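Home | Kitchen | Tables | Storage | Reviews | Search | Log in

Sitley white table, used every day since July

I bought this table for a small flat where the kitchen and the living room are one room. The floor is grey carpet everywhere, also where we eat, and for this reason I was looking a long time before I decided. Dark tables made the room look like a cave. I wanted a white top, simple, without pattern, and big enough that two people can prepare food and a child can play at the other end. The Sitley was 345 pounds with delivery. I paid it myself and I have no connection with the shop.

I am writing a long review, because the reviews I found before buying were very short ("nice table, fast delivery") and did not answer my questions.

Delivery and building

The table came in two boxes. The top is heavy and I do not recommend carrying it up the stairs alone. I did it with my neighbour and we had to rest on every floor. The legs are in the second box with the screws and one key. The instructions have only drawings and no words, and the drawing for step four shows the leg from below, while all the other drawings show it from above. I put one leg on the wrong way and had to take it off again. Without this mistake I think it is a job for one hour. With the mistake and a pause for tea it was an evening.

All the screws were there, and two more than needed. The holes were in the right places. I mention this because my last table, a Fostine, had one hole drilled too shallow and I had to send the whole leg back.

After the first month I tightened everything again. One leg had become a little free. Since then it has not moved.

How it stands on carpet

This was my biggest worry. Our carpet is short and quite hard, so the legs do not sink much. If I lean on the long side with both hands, for example when I roll dough, the table moves a very small amount and comes back. On a hard floor I suppose it would be steadier. There are adjustable feet, but on carpet I could not see a difference after turning them, so I left them as they were.

The feet leave four round marks in the carpet. I moved the table once to clean, and the marks were still visible some days later. If you rent your flat, maybe put something flat under them.

The white top

Now the most important part. The surface is smooth and plain white with no grain. In the morning light it is very pleasant and the room feels larger. Small things are easy to find on it, even a lost earring.

Everything else is also easy to find. Crumbs, coffee rings, pencil, the blue ink from a newspaper. I did not understand before how often I would wipe. With a dark table I wiped after dinner. With this one I wipe perhaps after each cup of tea, and I have become a person who keeps a cloth in the pocket.

I made a small test with the things which we use the most, and left each of them on a corner of the table for 36 minutes before wiping with a damp cloth only:

Tomato sauce: came off completely.
Black coffee: came off completely.
Beetroot: left a weak pink shadow. It went away with a little washing-up liquid.
Turmeric: left a yellow mark. After 14 days of normal wiping I could not find it any more, but in the first week I was quite unhappy about it.
Child's felt pen: depends on the colour. Green was easy and purple was hard.

I did not test red wine on purpose. It was tested by a guest, and it came off with cold water.

Scratches are a different matter. I always use a chopping board, but a ceramic pot without glaze on the bottom made a thin grey line when somebody pushed it across. The line cannot be felt with the finger. You see it when the lamp is on and you sit low. I have now put felt under all the pots that stay on the table.

Heat

The paper in the box says to use a mat under hot dishes, and I follow this. Once I forgot, with a soup bowl that was warm but not boiling, and nothing happened. I would not try it with a pan from the oven.

Space

For four adults the table is comfortable. For six you must be friends. The corners are not very sharp, but they are still corners, and my hip knows them well in the dark.

What I like is how much it can hold while we are in the middle of something. A big oval plate takes a lot of room on most tables, and on our old one I had to stand it on the cooker. On the Sitley I can put down such a plate and a colander next to it, with the mugs and the fruit, and there is still white space left between them. The pale colours look nice on it also. I did not plan this, but mint green and soft lavender look fresh on a white top, and a red bottle looks almost too strong.

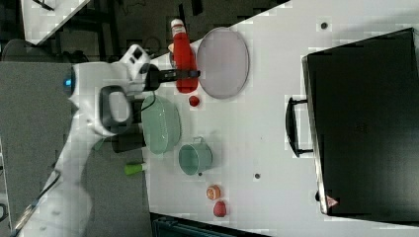 Round things and the edge

The top is completely flat and has no raised border. A cherry tomato or a bottle on its side can travel, if the table gets a push. For cleaning this is good, because I can sweep the crumbs straight over the edge into my hand. For a family with small children it means that some grapes will finish on the carpet. I now keep the small fruit in a bowl.

The edge itself is well made. I looked for places where water could go in and did not find any. I still dry it after washing, from habit.

Compared with others

I looked at two other tables in the shop. The Prokopenko has a nicer shape and a thicker top, but it cost 1,088 pounds, and for this money I would be afraid to cook on it. The Esusen was cheaper than the Sitley and also white, with a shiny finish that showed every finger. The Sitley is more matt in comparison. I touched them both with a greasy thumb when the seller was looking somewhere else, and I recommend that you do the same.

Things I would change

The legs stand a little too far inside on the short ends, so the person who sits there has one between the knees. A small drawer for cutlery would be useful. And please, a better drawing for step four.

The shop also sells a care spray for the top. I bought one bottle and it smells of lemon, but I do not see that it cleans better than water and washing-up liquid. I will not buy the second one.

Would I buy it again?

Yes, for this flat. If you cook often with turmeric, or if it disturbs you to see each crumb, take a wood colour. We are satisfied with it, and the child has already asked if the purple pen is allowed again. For the moment it is not.

My rating: four stars from five. I took away one star for the legs at the short ends and for the pot scratch.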